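휴게실 구석 자리 정리

최종 수정: 2018-10-27

3월에 작업실을 옮기고 나서 휴게실 구석을 계속 방치해 뒀다. 상자 몇 개가 쌓여 있었고 앉을 데가 없어서 다들 책상에서 커피를 마셨다. 이번 주에 상자를 다 빼고 자리를 새로 잡았다.

의자는 Dagdag에서 중고로 샀다. 처음에는 2인용 소파를 볼까 했는데 폭이 안 맞아서 일인용으로 바꿨다. 밝은 천이라 때가 탈까 봐 망설였지만 어두운 색은 방이 좁아 보여서 뺐다. 테이블은 지름 600mm짜리 원형이다. 컵 두 개에 노트북 하나 올리면 꽉 찬다.

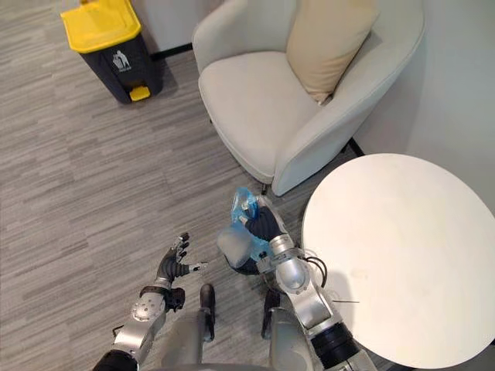
의자, 쿠션, 노란 뚜껑 페달 휴지통

휴지통은 전에 있던 사무실에서 그대로 가져왔다. 뚜껑 색이 튀어서 바꿀 생각이었는데 벽이 연회색이고 걸레받이가 검은색이라 놓고 보니 괜찮았다. 의자와는 조금 떨어뜨려 벽에 붙였다. 발로 밟아 여는 방식이라 앞쪽은 비워 두는 게 편하다.

바닥은 나무 무늬라 의자 다리에 긁힐 수 있다. Deltix 펠트 패드를 주문했고 오면 붙일 예정이다. 쿠션은 집에서 쓰던 것이다. 등받이가 깊어서 허리 뒤에 하나 있어야 오래 앉는다.

의자 방향은 세 번 바꿨다. 벽과 나란히 두면 무릎이 테이블에 걸려서 결국 비스듬히 돌려놓았다. 의자와 테이블을 합쳐 20만 원 넘게 들었다. 남은 건 조명인데 스탠드를 둘지 벽등을 달지 아직 못 정했다.

댓글 3

나무늘보
Dagdag 배송은 며칠 걸리셨어요? 저도 일인용 찾는 중입니다.

글쓴이
주문하고 나흘 만에 왔습니다. 조립할 건 없었어요.

모과차
펠트 패드는 접착식 말고 못으로 박는 게 오래갑니다. 접착식은 여름에 밀려요.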